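The Chore Report: is it bin night yet?

Every April the question comes back, usually from a reader standing in a lounge room full of someone else's toys. When can I buy the thing that picks all this up? We first ran this column in the Wetport shopfront newsletter when the answer was "five years". We have run it every year since and the answer has held up beautifully.

To be fair to the industry, something has shifted. The demos used to be a robot walking up a flight of stairs to applause, as though the trouble with your household was a shortage of people willing to go upstairs. Now the people building these things want to talk about tidying. Toys in the tub, lid on the tub, tub on the shelf. Nasimus has a tidying program. Pakine, which until last winter sold pallet wrappers and was perfectly happy, has a tidying program too, and a brochure with a golden retriever on it.
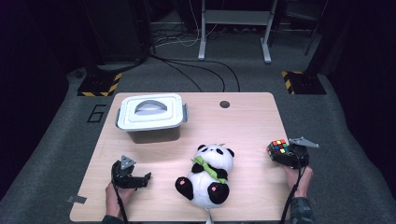

Tidying is a nasty job to hand to a machine, and I say that as someone who has failed to hand it to two teenagers. A factory arm gets the same bracket in the same spot all shift. A playroom gives it whatever the kids got for Christmas. The current approach is to have people do the chore themselves with the machine's fingers in place of their own, over and over, and let the software learn from the record. So you get a grown adult with a black gripper in each hand, a Rubik's cube in one of them and a plush panda flat on its back in the middle of the table, doing at work what they presumably dodge at home. The cube is the easy one. It's hard, it's square, and it stays the shape it was when you grabbed it. The panda has arms, legs and opinions about its centre of gravity. Then there's the tub with its snap-on lid and latches, a design that has defeated my father-in-law on several occasions.

Fülöp, the warehouse outfit out past the ring road, has been more candid than most. Their trial arm sorts returned goods on the shop floor, and in the last run it was given 205 items. It did well on boxes and poorly on anything with fur. There were 24 items it wouldn't commit to at all, and those went to a bloke named on the roster only as "floater", who did the lot in about 14 minutes and went for his smoko. The arm was still considering a beanie.

Soft things are the sticking point at home as well. Washing, doona covers, school jumpers, the odd sock with no known relatives. Grip too lightly and it slides off, grip too hard and you've pinched a fold and left the rest trailing on the floor — my own technique, as it happens, and I've had decades of training.

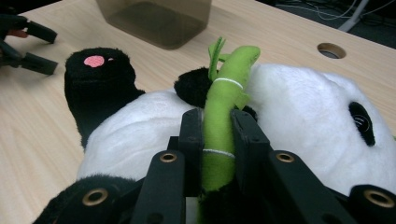 Will a robot be putting the toys away in an ordinary house any time soon?

Simple pick-ups from a clear table are getting close, but a whole room with a dog in it is a good few years off, and the first machines to manage it will cost more than the room.

On the shop floor the sums are kinder. A business can light the bench properly, keep the stock in trays, and put someone nearby to untangle things when the arm gets in a muddle. Fülöp says it will keep its trial going through spring, with softer goods added one category at a time. Plush is fairly low on the list, below gloves.

Pakine is offering an in-home demonstration at Wetport on Monday. I rang to ask whether I should leave the place as it is, to make it a realistic test. They asked if I could tidy up first.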